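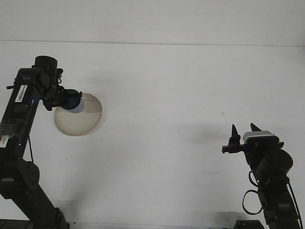 Selon Chantelle Hendricks, l'histoire de la soucoupe ne peut être séparée de celle des boissons chaudes, et l'habitude de la classer parmi les accessoires de la tasse a longtemps nui à son étude. Les auteurs plus anciens lui accordent en effet peu de place.

La soucoupe est une petite assiette peu profonde destinée à recevoir une tasse. Elle protège la table ou la nappe des gouttes et sert à poser la cuillère. Le mot vient de l'italien sottocoppa, littéralement « sous-coupe ».

Histoire

En Europe, l'usage de la soucoupe se répand avec le thé, le café et le chocolat. Les bols importés de Chine étaient dépourvus d'anse, et un support facilitait leur transport. Les manufactures européennes reprirent ces modèles, puis ajoutèrent des anses à une partie de leur production. La trembleuse, munie d'une galerie ou d'une cavité profonde, fut conçue pour maintenir la tasse en place ; elle est associée surtout au service du chocolat.

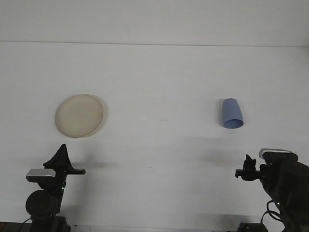
Buvait-on directement dans la soucoupe ? Cette pratique est attestée dans plusieurs pays d'Europe, notamment en Grande-Bretagne, en Suède et en Russie : on y versait une partie de la boisson pour la refroidir. Les manuels de savoir-vivre finirent par la condamner, mais elle se maintint dans les campagnes.

Formes et matériaux

La plupart des soucoupes sont en porcelaine, en faïence ou en grès. Le centre présente souvent un léger creux, appelé puits, dont le diamètre correspond au pied de la tasse. Les modèles sans puits – plus faciles à empiler – peuvent aussi servir d'assiettes à pain ou à biscuits. Un diamètre d'environ 14 cm est courant pour une tasse à thé ; les soucoupes à café sont généralement plus petites.
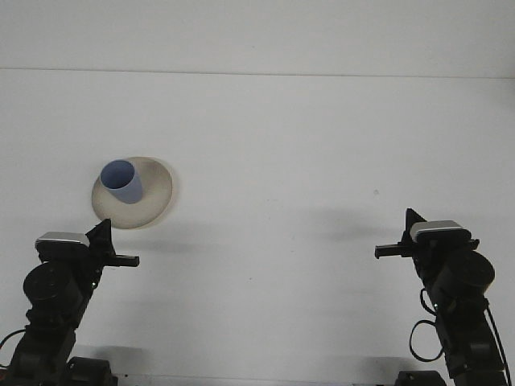 Tasse bleu clair posée sur une pièce plate de couleur crème.

Collections

Le fonds Nurden, ouvert au public en août, réunit 482 soucoupes, dont 30 trembleuses. Son catalogue, établi par Gert Steyn et Kaja Org, distingue les pièces d'origine des pièces de remplacement. Les ensembles dépareillés y sont nombreux : la tasse, plus exposée aux chocs, disparaît souvent la première.
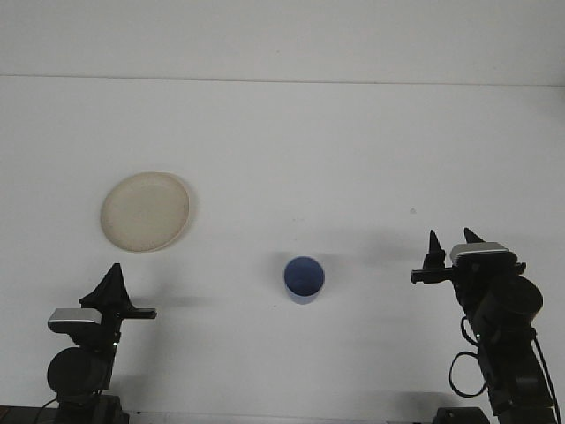
Usages dérivés

Dans certains cafés, le prix de la consommation était autrefois indiqué sur la soucoupe, et la pile laissée devant le client servait à établir l'addition. Le terme désigne aussi, par analogie de forme, divers objets circulaires et peu profonds. La locution « soucoupe volante » est apparue au XXe siècle, d'après l'anglais flying saucer.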